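Dub mix notebook, feature reels, December
Room B, Rustwood stage. Start 9:40. 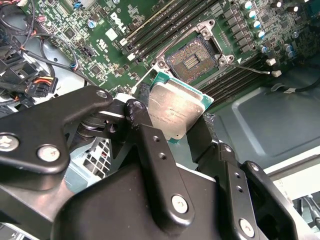

Normunds wants the reel 2 dialogue up before anything else gets touched. His point is that the Latvian track was approved on small speakers and will sound thin in a theater, and he would sooner hear complaints now than after the print master.

Played reel 2 at reference level. He is right about the thinness, mostly on the two leads. The supporting cast was recorded in the other booth and sits fine. Pulled the high-pass on the lead channels down to 100 Hz from where Jesex had left it. Better body, slight rumble on the staircase lines. Left the rumble in for now and flagged it.

Sync notes, reel 2:
Cue 272, mother's line at the window. Ends 7 frames after the mouth closes. Trimmed the tail, no retake.
Market sequence. Crowd walla is still the English one. Two shouts are clearly readable as English. Need the Bodnár crowd session, which was delivered but never laid in.
Song, second verse. Lyric fits the count but the stress lands on the wrong syllable in the third line. Dörte has an alternate lyric on paper. Singer would have to come back.

M&E: the stem from the distributor has a hole under the dinner scene where the original dialogue was cut out with the production sound attached. No plates, no chairs, no room. Nadine filled it with foley from the library and a room tone taken from the head of the same scene. Matches well enough at level. Soloed, the join is audible.

Broke at 1:15.

Afternoon, reel 3. Loudness reads consistent with reel 2 after the filter change, so the same settings can go across the remaining reels. Did not do that yet — want Heather's ears on the narrator first, as he is already heavy in the low end and the change will not help him.

Credits: the dub card is missing the adapter's name. Jozef says the card was locked from the Dedura list, and that list predates the adapter being hired. Sent him the corrected spelling. Card has to be re-rendered before the packaging house gets the file.

Open items
Bodnár crowd session into reel 2
Decision on song line, Dörte and Normunds
Staircase rumble, check in the big room
Narrator EQ, Heather
New dub card, Jozef

Session saved as a new version, old one kept. Backup running at 6:20.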